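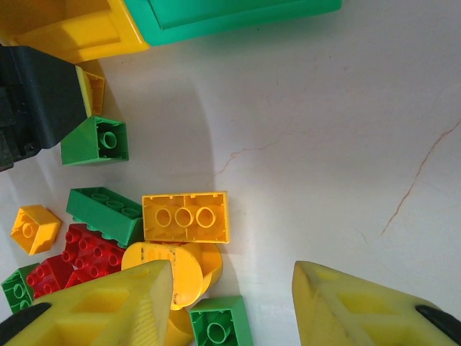 What is the best way to sort a mixed set of building bricks before putting it away?
Sort by color first, then by size within each color. Color can be recognized at a glance, and the smaller groups that result are much easier to separate into 2x2, 2x4 and larger bricks.

Section 4. Sorting and Storing the Bricks

This section applies to the Gekitz Classroom Brick Set as supplied to schools, libraries and after-school programs. It should be read together with Section 3, Cleaning.

4.1 Preparing the work surface

1. Select a flat, stable table with a light-colored top. Green, yellow and red bricks are easily seen against white, and small pieces are less likely to be overlooked.
2. Wipe the table with a dry cloth.
3. Place the sorting trays along the far side of the table, leaving the area nearest the user clear.

Note: Fine surface cracks in an older tabletop do not prevent its use. Tops with raised edges, chips or splinters should be taken out of service.

4.2 Sorting

1. Pour out one storage tub at a time. A full tub holds 38 large blocks or the equivalent volume of standard bricks.
2. Separate any bricks that are joined. Hold one brick in each hand and rock them gently apart.
3. Set the large blocks to one side. These are packed first.
4. Divide the remaining bricks by color.
5. Within each color, turn the bricks stud side up and group them by size. A brick lying upside down may be identified by the tubes on its underside: a 2x4 brick has three tubes in a row, and a 2x2 brick has a single tube in the center.
6. Place any item that does not belong to the set in the tray marked OTHER.

Caution: Do not use teeth, knives or screwdrivers to separate bricks. Use the Brilon separator supplied with the set (part 41).

Caution: Small parts present a choking hazard. Sorting by children under three years of age is not permitted.

4.3 Packing

1. Line the bottom of the tub with the large blocks, open side down.
2. Fill one Renaud mesh bag for each color. Do not exceed the fill line.
3. Lay the bags flat on top of the blocks, with the smallest bricks uppermost.
4. Close the lid until both latches engage. If a latch does not engage, remove one bag and repack.
5. Record the tub number on the inventory card inside the lid.

Note: The complete set contains 2000 pieces in 18 tubs. A full count is required once each year, in September. At other times a visual check of each bag is sufficient.

4.4 Missing or damaged pieces

Remove any brick with a split wall or a sharp edge. Replacement pieces may be ordered from the Brolville parts desk by color and size, using the form in Appendix B.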